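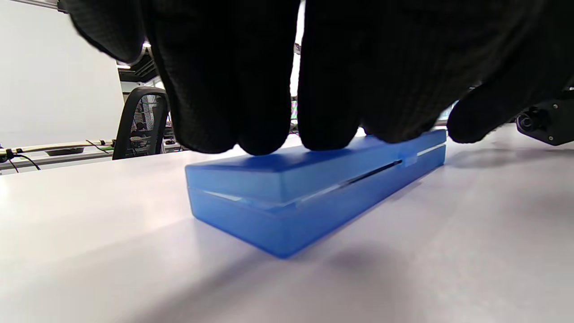 The pencil case test is a small tabletop task used to compare hand-held grippers, and I've spent far too much of my working life on it. In its usual form, a person wearing a gripper on each hand opens a plastic case, moves thin objects in or out, and shuts the lid again. I like a blue see-through case with a little clasp tab on the front side, the kind where two gloved fingertips can press on the lid and you can watch the seam while they do it. That seam is where most of the arguments start! A gripper that feels great with blocks and cups can get very clumsy with a lid this thin.

Origin

I first ran into the task at Protevo, where Vitalii Tkachenko had been using it to sort out which wrist cameras were worth keeping. He wanted something that would fit on any desk and that needed no fixtures (he hates fixtures). Hülya Uysal wrote the first proper score sheet one July, and people at Furdale and Aksoy picked it up from her. Each group changed it a bit, so if you compare scores between places, please check which sheet they used.

Setup

You need a white table, a case and a handful of slim things to handle. Pens are the standard choice. I spread them in a loose fan past the case, at different angles, so the wrist has to turn for nearly every pick. If they all point the same way you're mostly testing one motion over and over, and you'll get lovely scores that mean very little.

The grippers are worn with a strap over the back of the hand, and I wear black gloves under mine. Ours have wooden handles at the bottom, which Walid Zoubi swears by and which I've slowly come around to. Printed codes on the mounts let the tracking software tell where each hand is. Cables should leave the table toward the wearer. I ignored that rule for a whole month and kept dragging pens along with me.
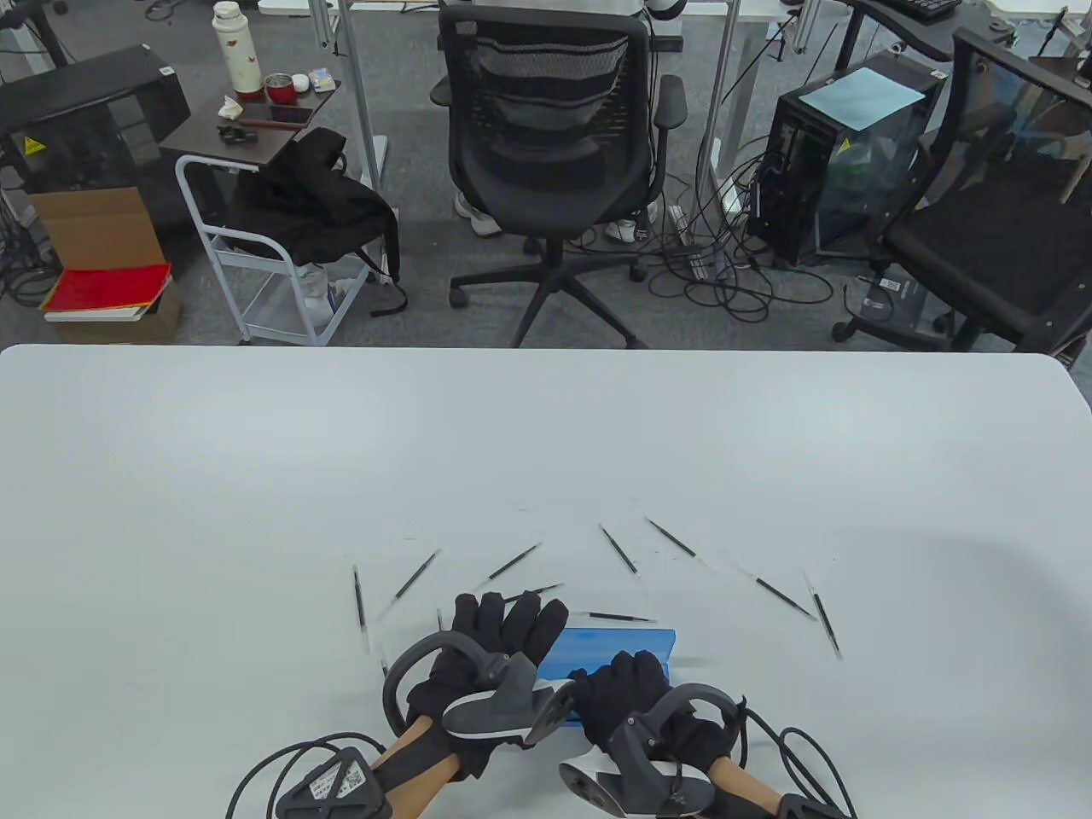 Camera comparison

Most people run the task with two kinds of view: one camera up at head height and one on each gripper. The head view is good for layout, meaning where the pens are and which one the hand is heading for. The gripper view is much better for the lid and for the last bit of a grasp, but glove and fingers block a lot of it, and anything very near the lens goes soft.

Ilgın Güneş went through 3867 clips from both views and marked the moment of contact in each. She could place it from the gripper view alone in all but 541 of them. I'd have guessed a lot worse, given how much black glove I see in my own recordings.

See-through plastic is the hard part for both views. Clear tips and caps fade into a pale table, and a shiny tabletop adds faint reflections that can look like a second object. Taner Dağdelen tried turning the lights down, which helped with the reflections and made everything else worse. We put the lights back up.

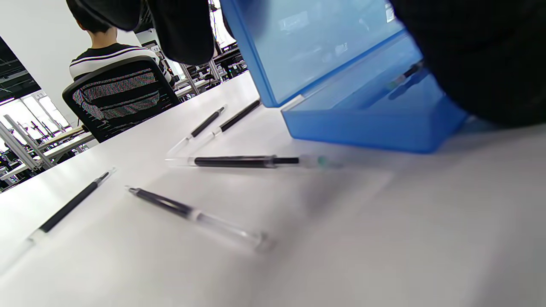
Slim tubes with dark contents on the tabletop, with the blue box open.

Scoring

The Uysal sheet gives separate marks for opening, moving and closing. Dropping an object costs points, but nudging a neighbor doesn't, and I still think it should. A full comparison is 900 runs per gripper. The Flelleck version goes to 3000 and drops the closing step, so it's really a different test wearing the same name.

Common complaints

Closing takes practice, and new wearers tend to score badly on it whatever gripper they have on, so I throw out everyone's first session. Cases also wear in. An older clasp gives way more easily than a fresh one, and two grippers tested on two different cases can't be fairly compared. Walid writes a number on the bottom of each of his, and I've started doing the same.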